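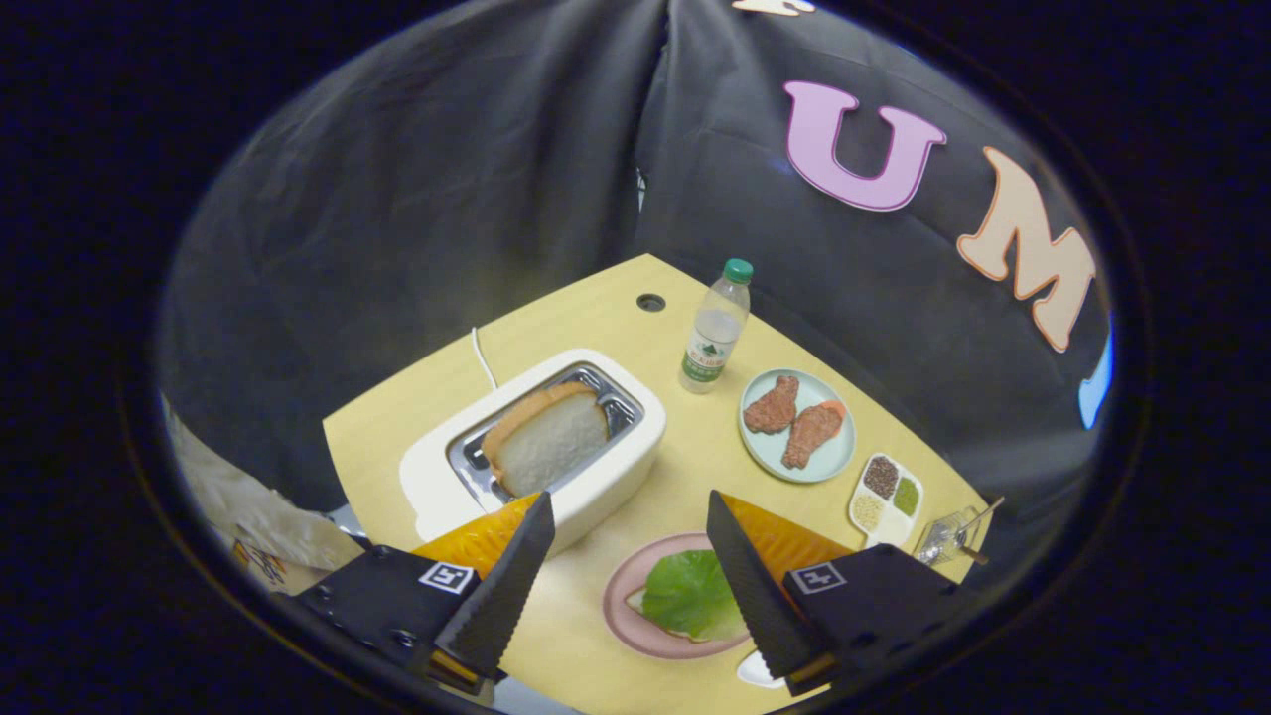
Letters on the cloth behind the small table.

Barkurach Hunting Club
Minutes of the regular meeting, 27 June 2025

The meeting opened at 7 p.m. The chair presided and the secretary took the minutes. Quorum was met. The minutes of the previous meeting were read and accepted with one correction: the gate on the Mosoti lease is on the north road, not the creek road.

1. Elk draw and group applications

The club put in two group applications this year and one was drawn. The members on the successful application have until the end of next month to pay for their tags. The secretary will send each of them the payment instructions again, as two said they never got the first message.

Members on the other application keep their points. There was some talk of splitting into smaller groups next year. No motion was made.

2. Mosoti lease

The landowner has offered to renew on the same terms, with one change. Vehicles must now stay on the two-track past the stock tank at all times, including to pick up game. Several members objected that this means a long pack out from the east side. The chair said he had raised this with the landowner and the answer was firm, but that game carts are allowed.

Motion to accept the renewal with the vehicle rule. Seconded. Carried, with two opposed.

Members who have stands on the lease need to pull them or tag them with their member number before bow season. Untagged stands will be taken down and left at the gate.

3. Fall trip to Netamness

Camp space is confirmed for 11 hunters. The outfitter needs a deposit of $100 from each hunter, paid through the club. Deposits are not refunded unless the place is filled from the waiting list.

Meat care was discussed at length. Last year the walk-in cooler was full by the third day and two quarters had to be driven to town. The outfitter will have the cooler cleared before we arrive. Hunters should still bring their own game bags and at least one large ice chest each.

One member asked whether horses would be available for packing. They will, at extra cost, and must be booked ahead of time directly with the outfitter. The club will not handle horse bookings.

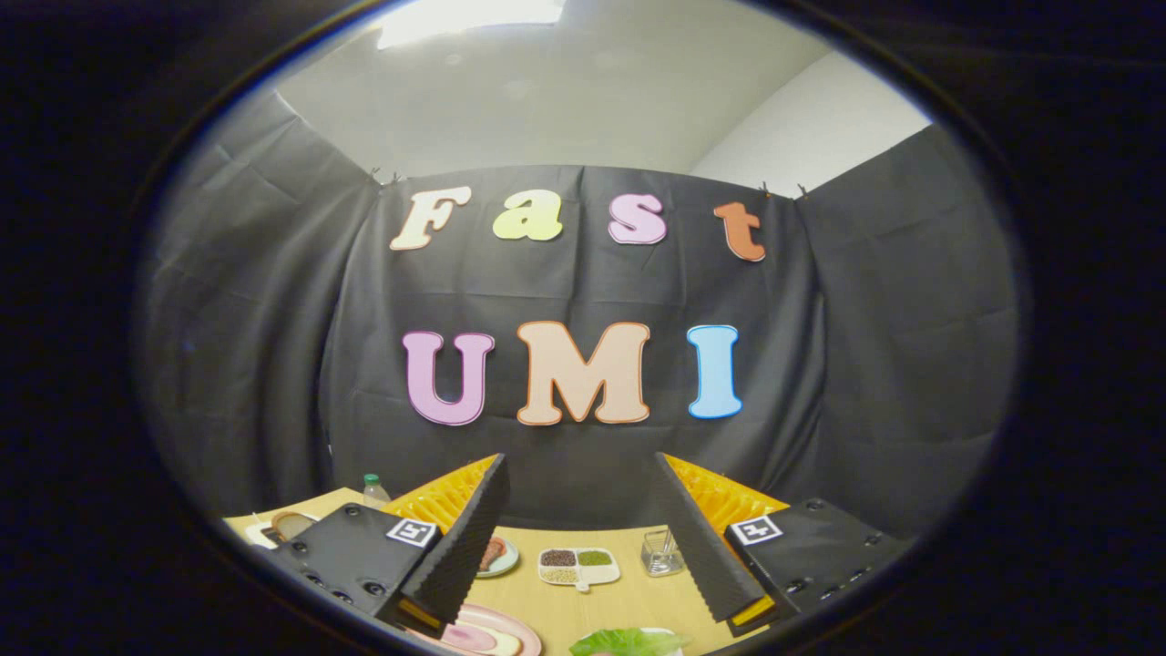
4. Range and sight-in days

The rifle range will be open to members for sighting in on two Saturdays before the season. The 100 yard line has been re-leveled and the benches are back in place. The longer line is still closed until the berm is repaired. The range officer has one price for the dirt work and is waiting on a second.

Guest fee stays at $25 per day. Guests must sign the sheet and shoot with a member beside them. The range officer reported that the sheet was not being filled in on weekday evenings and asked members to please do it.

Muzzleloader shooters asked for separate bench time. Agreed that the last hour of each sight-in day will be muzzleloader only.

5. Youth hunter class

The class will again use the Plultolell workbook. There are enough copies left over from last year, though some have writing in them. The field day needs two more members to walk the fence-crossing course with students. A sign-up sheet was passed around and both places were filled.

A parent had asked if students could bring their own shotguns. Decision: no, club guns only for the field day.

6. Other business

The wild game supper will be in January. The kitchen is booked. Members willing to give meat should label it with the species, the cut and the year - there were several packages last time that could not be used.

The boot dryer left in the clubhouse is still unclaimed. It will be put in the raffle if no owner comes forward by the next meeting.

A question about trail camera rules on public land was held over. The secretary will print the current regulations and bring them.

Motion to adjourn. Seconded and carried. Meeting closed at 8:40 p.m.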